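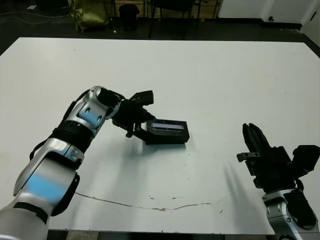 Sunita Castellanos: Can we please stop writing "table OK" and leaving it at that? I went through the old sheets and every single white-topped table says OK, all the way down the column, and then I ran my hand across one and wondered what OK was supposed to mean. A line in the surface could be tea or it could be a split. I'd like to know which before I lean on it.

Fair point, and a very welcome one! So the sheet has been rewritten with a comments space under every line, and the first round with the new version is below. I loved doing it this way. It takes longer, but you get to know a table.

WORKTABLE AND ROOM CHECK
Site: Weturholm, ground floor workroom
Date: Apr 14, 2023
Table: large white top, matte
Marks used: OK / WATCH / FIX / NOT DONE

PART A. THE TOP

A1. Surface is clean enough to work on
OK
Mostly clean. There are a few small dark specks scattered over the white. I wiped a section with a damp cloth and a couple lifted straight off, and the rest stayed put. Please don't go at them with a scraper. A matte finish shows every scrape forever, and a speck never hurt a soul.

A2. No cracks, splits or lifting
WATCH
Now we're getting to the good stuff. A thin, wavy, brownish line runs across the top, lower than the middle if you stand at the front edge, and it stops toward the middle right. It may be a crack and it may be a stain. I did the fingernail test along its length and could not make up my mind. In one place I thought I felt a catch, then went back and couldn't find it again. I've left it as WATCH. The tape test (see the notes at the end) goes on the list for next time.

A3. No sharp or raised spots
OK
Flat palm across the whole top, slowly, left to right and back again. Nothing snagged. Do this one with your sleeves rolled up, you feel far more with your forearm than you'd think.

A4. Top is level
OK
Spirit level in both directions, bubble sitting nicely between the lines. The old sheet asked for this to be checked "by eye," and I've crossed that out.

A5. Finish not worn through
OK
Pale gray-white all over and no shiny patches. The shiny patches are what you look for on a matte top. They show up where people rest their wrists.

PART B. THINGS ON THE TABLE

B1. Items sit flat and don't rock
OK
The black box sits flat, long side running left to right. Good place for it, slightly left of center and well away from an edge. Pressed each corner in turn and it stayed still.

B2. Corners and edges of items won't mark the top
OK
The box has slightly rounded edges, so I have no worries there. Lift it when you want it moved. Dragging a box across a white top is how you end up with long gray marks that get reported to me as cracks (I have had this call, and I drove in for it).

B3. Labels and readouts face up and are not covered
OK
Narrow pale strip on the top face, facing up. Whatever goes on this table, keep its label or window where a person can see it without picking the thing up.

B4. Nothing under items
OK
I lifted everything that lifts and looked. Grit is the enemy. One crumb of it under something heavy will do more damage to a top than a year of normal work, so sweep before you set down.

B5. Load within limit
OK
The plate under the Presico table says 70 kg spread evenly. We are nowhere near that. Please remember the "spread evenly" part, and please don't sit on it.

PART C. EDGES, LEGS AND UNDERSIDE

C1. Edge all the way around is sound
WATCH
Front edge is good. At the back I could get the tip of a card between the edge and the top in one spot. I marked the place with a pencil tick on the underside, and if the gap goes past the tick by August we'll glue and clamp it.

C2. Leg bolts tight
FIX (done on the day)
Two were loose by a quarter turn. Tightened both. A Presico leg bolt wants a hand wrench and a bit of patience. The power driver strips the insert, and the inserts have to come from Górecki in packs of 100, so we'd be well supplied until the end of time.

C3. Table doesn't sway
OK
Hands on opposite corners, push and pull. After the bolts were done it felt like a different table! I called people over to try it.

C4. Underside dry and clean
OK
Flashlight and a mirror. If the line in A2 turns out to go all the way through, this is where it would show, and I found no matching mark below. I've noted that as good news but not as proof.

PART D. FLOOR AND SPACE AROUND IT

D1. Floor swept, no slip hazards
OK
The dark floor hides things, so get down low with the flashlight laid flat and let the beam skim across. Found a washer, a paper clip and part of a pencil.

D2. Floor edge strips fixed down
FIX
The strip by the door lifts at one end. It has been pressed back with a shoe for months, and I have done it myself. A proper screw is needed. Sakthorpe has been asked for the matching strip in case the old one splits when we drill it.

D3. Room to walk behind a person working
OK
Measured with the tape. You can pass behind without anyone having to pull in.

D4. Cables off the walking route
OK
All along the wall side. Keep it like that, it looks wonderful.

PART E. LIGHT

E1. Enough light on the work surface
OK
Meter face up on the top, and we got 2,000 lux at the brightest point, which is glorious and more than we need for anything fiddly. It does drop off at the far corners.

E2. Glare
OK
Matte white behaves itself here. You get soft shadows and no hot reflections. The glossy tops in the old room used to give me a headache by noon.

E3. Fixture covers secure
NOT DONE
The ladder was out on loan. Carry over.

PART F. CLEANING SUPPLIES

F1. Right cloths, right cleaner
OK
Soft cloths and mild soap in the caddy. Took away a scouring pad. If you own the scouring pad, it's in the sink cupboard, and please only use it on pans.

F2. Bottles labeled
FIX (done on the day)
One spray bottle had no label. Emptied, rinsed and relabeled.

TOTALS
Carried over to the next round: A2, C1, D2, E3. Everything else is closed.

NOTES ON A2, FOR WHOEVER HAS THE SHEET NEXT

Start with the cloth. Warm water, mild soap, one short section of the line, then dry it and look at it from low down with the light coming across. If the color fades where you wiped, you've very likely got a stain, and you can carry on along the rest of it.

If it doesn't fade, try the fingernail, moving across the line and never along it. Along it you feel nothing either way.

Then the tape. Put a strip of clear tape over one end of the line, press it down, and draw a fine pencil mark on the tape exactly where the line stops. Write the date on the tape. At the next check, look at whether the line has gone past your mark. A stain stays where it is. A crack may creep, especially if the room swings between cold mornings and warm afternoons.

No filler yet! I know it's tempting, I have the tube in my drawer and I look at it fondly. Once it's filled we can't tell what it was.

COMMENTS ON THIS SHEET

Sunita Castellanos: This is so much better. I read the whole of part A standing up. One thing on A3, could it say to take off rings first? I scratched a top that way and then wrote it up as a fault.

Reply: Added. Rings and watches off, sleeves up.

Comment from the evening group: B2 asks us to lift, and some of what we use is awkward for one person. Can we get a felt mat?

Reply: Great idea. Felt is fine on this finish so long as it's shaken out every time. I'll cut a few pieces from the roll and leave them in the caddy with the cloths.

Comment: The meter reading seems high. The last sheet had us much lower.

Reply: The last reading was taken with the blinds down. I've added a line to E1 so we write down blinds up or blinds down each time.

Comment: Do all 17 tables get this treatment?

Reply: Yes, every one, and I'm looking forward to it. The sheet runs to a couple of pages per table now, so bring a clipboard and a second pencil. Next full round is in August. The tape for A2 goes on before then, as soon as I've found a roll that hasn't gone yellow.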